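Skornov hand gripper (maintenance)

The Skornov hand gripper is a hand-held gripping tool used at the Urirness workshop. It has the same jaw as the Skornov arm gripper, but a person carries it and moves it. This article describes how the tool is set up, cleaned and repaired.

Construction

The body is light gray and carries a black jaw opening in the form of a V. The inner surface of the jaw has a mesh-like texture, and its rim is thick and goes outward into round lobes. Two black pads sit on the upper face of the body, a slim one on the left and a larger one on the right. A camera is fixed to the tool and looks over the jaw, so the body always fills a large part of its view.

Setting up

The tool is prepared at a table before each period of work. The operator wipes the camera window, closes the jaw slowly and checks that both sides meet at the bottom of the notch. After this the tool is lifted and pointed along the room - the camera must give a clear picture of near and far things together. The brightness is set with all ceiling lights on.
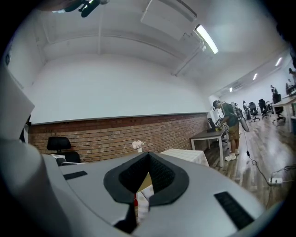
Regular care

The jaw surface collects dust and small fibers of paper. It is cleaned with a soft brush after every 200 grips. Water is allowed, but oil is not, and the jaw must be fully dry before the next use.

The body is closed with 12 screws. They are checked once in 16 days and tightened by hand only.

Repair

The most common fault is a loose jaw rim. For this repair the tool is switched off, the rim is pulled out from the left side and a new one is pressed in. The work takes some 3 minutes. Older tools need the Akgül adapter ring - without it the new rim does not sit flat.

A damaged camera cable is not repaired in the workshop. The complete tool is sent to Plaritz, where the cable is changed and the camera is adjusted again.

See also

Skornov arm gripper
Akgül adapter ring

Last edited October 19, 2020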